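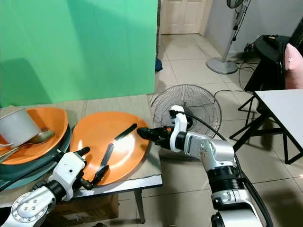

Stacking orange plates with teal ones – does it bother anyone else?

Small Kitchens board > Dishes & Storage

skadby_sam wrote:
Okay, need opinions from people who care about dishes more than is healthy. When my aunt Zdeňka Šindelář moved into a smaller apartment in December she gave me her everyday set, the orange and dark teal one from Plotico. Glossy, loud, I love it. The trouble is that I have one shelf for it, so everything goes in one stack, and my roommate and I can't agree on the order.

I stack by size. Biggest plates at the bottom, then the smaller dishes, and if an orange one ends up sitting on three teal ones, so be it. My roommate wants all the orange together and all the teal together, which makes two stacks, and two stacks means the mugs lose their spot. Who's right? You may assume I am going to ignore anyone who says she is.

pantrygoblin wrote:
She is.

Mixed stacks look messy even when they're neat. I had a mixed stack for years (cream and brown) and every time I opened the cabinet I felt like I was behind on something. Put the mugs on hooks and give her the two stacks.

mrs_fivutham wrote:
Size, always size. I don't care if your plates are orange, teal or plaid. A wide dish on top of a narrow one is how I lost two of my mother's. My cabinet is 106 inches of shelf in total if you add it all up and I still stack by size.

Also, where are you putting the silverware while you clear the table? I ask because the whole color argument goes away if you only sort once. I pile everything at the table, biggest plate first, dump the spoons in the top bowl, and then it goes to the sink in one trip.

skadby_sam wrote:
Spoons in the top dish, yep, and usually a cup lying in there too. I know, I know. The cup handle is the part that worries me.

Přemysl K. wrote:
Please don't carry a cup that way. I chipped a rim doing exactly this, and it was a short trip, table to counter. Cups go separately, by the handle, or two in one hand if you've got big hands. Spoons in the bowl are fine.

On the original question I'm with size. But I don't see why you need the mugs on the same shelf at all. Is the shelf deep? If it is, mugs in back, dishes in front.

pantrygoblin wrote:
Mugs in BACK? Who drinks out of a plate at six in the morning? Mugs go in front.

skadby_sam wrote:
Measured it, it isn't deep enough for front and back anyway. One big plate and then a strip of shelf too narrow for anything except maybe egg cups.

So I took everything down to the table this morning and tried it both ways. The big orange plate is the one that makes the trouble. It's too wide to sit next to anything, so wherever it goes, it gets a column of its own or it's the bottom of one.
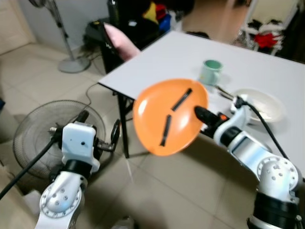 What I'm leaning toward now is standing that one up on its edge at the side of the shelf, leaning on the wall, and then stacking the rest by size next to it. That leaves room for the green mug, which gets used every single day and should be the easiest thing to grab. I tried one of those Kuruc plate racks in the store and it wobbled, so I'd want something heavier – any suggestions?

mrs_fivutham wrote:
Upright is fine as long as it can't roll. Put a strip of that rubbery shelf liner under it. No rack needed.

pantrygoblin wrote:
I disagree about the liner, it gets gummy and leaves bits on the glaze. A wooden rack with deep slots, secondhand. And I notice we have stopped talking about color, so I'm going to say it again: orange with orange.

Přemysl K. wrote:
Mine has been on liner since we moved in and nothing's gummy. Did you have it near the stove?

pantrygoblin wrote:
...it may have been near the stove.

skadby_sam wrote:
Trying the liner first, it's cheaper. Roommate has agreed to size order if she gets to pick which color goes on top. She picked teal. I said fine and I'm going to leave it alone for at least a week.

mrs_fivutham wrote:
Tell her teal was the right choice. And carry the cup separately!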